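Vorker Folding Duvet, All-Season White

17/11/2022
By Arwel Prothero

The Vorker is a plain white duvet made for people who change and fold their own bedding and would like it to go back on the bed the same way each time. It was first made for Quispe, the guest house supplier in Dadbridge, and went on general sale in May. It comes in three sizes and one color. There is no pattern, piping or contrast edge, and the inside and outside are the same cloth, so either face can go up.

Sizes

Twin, full/queen and king. The full/queen measures 200 cm by 200 cm. If your mattress is a deep one, with a topper on it, go up a size. A full/queen will cover a standard full mattress with enough over each side to tuck, but on a queen with a topper it will come down only a short way and you will see a good deal of sheet. The king is the one most people should buy for a queen bed if they like the duvet to hang low.

Measure the bed with everything on it. People measure the mattress and forget the pad.

Filling and cover

The filling is a hollow polyester fiber, stitched into square pockets so that it cannot travel down to the foot end. The pockets on the Vorker are 18 cm across, smaller than on the old Prirkeo duvet, and customers who had the Prirkeo will notice that the new one lies flatter. It is also easier to fold because there are more stitch lines to fold along.

The cover is cotton percale. It creases. We are asked for a non-iron version several times a year and we do not make one. If you shake the duvet out while it is still warm from the dryer and lay it on the bed, most of the creases drop out by evening, and the ones that stay are soft and do not show much once the pillows are on.

There are ties sewn at all four corners for use with a separate duvet cover. You can use the duvet with no cover at all, and many people do in summer, but you will be washing it more often.

Laying it on the bed

How you lay it depends on who is using the room. For a bed slept in every night, spread it full width and pull the top edge down a hand's length below the pillows. For a guest room, fold it in half lengthwise and then in half again, and lay it across the lower part of the bed. It keeps the dust off the sheet and the guest can pull it up without asking where things are kept.

You can also set it on a diagonal, with one edge left to hang over the foot. Some people find this fussy. It does suit a large white duvet on a bed with a strong headboard, where a square fold tends to look like something waiting to be put away. Smooth the sheet first, all the way to the edge, since whatever you leave underneath will be on show.

Pull from the edge and don't drag by one corner – the corner ties are strong but the seam next to them is not made for it. With a king, go to each side in turn or have someone take the other end.

What goes with it

The duvet is sold on its own. Sheets and pillows are separate lines and all of them are in the Dadbridge showroom if you want to feel the cloth before ordering.

With a brown headboard, white bedding can look a little bare, and Tapio Peltonen, who sets up our showroom beds, usually puts one or two pillows in beige or cream between the headboard and the white. 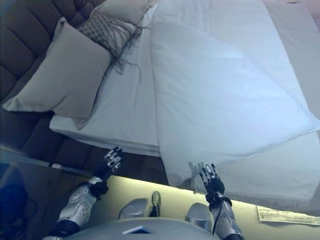
A checked cushion in gray and white is a good third piece. Pick one with a fringe if the rest of the bed is plain, but keep it in mind that a long fringe tangles in the wash, so it should go in a net bag or be sponged by hand. Stand the larger pillows up first and set the cushion in front of them.

Padded and tufted headboards collect lint from new bedding for the first few weeks. Run the brush attachment of the vacuum along the stitching when you do the floor. A new Vorker will shed a little until it has been washed twice.

Washing

Machine wash warm, gentle cycle, with less detergent than you would use for sheets. The twin fits a normal home washer. The full/queen fits a large one. The king does not fit most home machines and should go to a laundromat with big drums. Do not force it in. It won't rinse properly and the soap left in the filling will make it stiff.

Tumble dry low with two clean tennis balls or dryer balls. Stop the dryer every half hour and turn the duvet over by hand. It will feel dry on the outside well before the middle is done. Leave it over a rail overnight before you fold it away.

No bleach. If the white has started to go yellow at the top edge, soak that edge only, in warm water with a spoonful of washing soda, before a normal wash.

Storage

Fold in thirds along the stitching, then in thirds again the other way. It will go into the cotton bag it came in. Please don't use a vacuum bag for more than a few weeks. The filling comes back, but not all of it, and we don't replace duvets that have been stored flat under vacuum.

Prices and stock

Twin $118
Full/queen $161
King $200

The pair of full/queens for twin guest rooms is no longer offered as a set. Order two singles and write "pair" in the notes so they are packed from the same batch. White varies slightly from one batch to the next and you may see it when two beds stand side by side.

All three sizes are in stock at the time of writing. Orders placed before noon go out the next working day. Returns are accepted within a month if the duvet is unwashed and still has its care label. For trade orders, ask for the Quispe price list, item 163, which covers the same duvet with a heavier cover for commercial laundering. The heavier cover is less soft to begin with and takes five or six washes to loosen up.

Replacement corner ties are free – send a note with your order number and say how many you need.

Contact us | Showroom hours | Delivery and returns | © 2022 Vorker Bedding, Dadbridge. All rights reserved. | Back to top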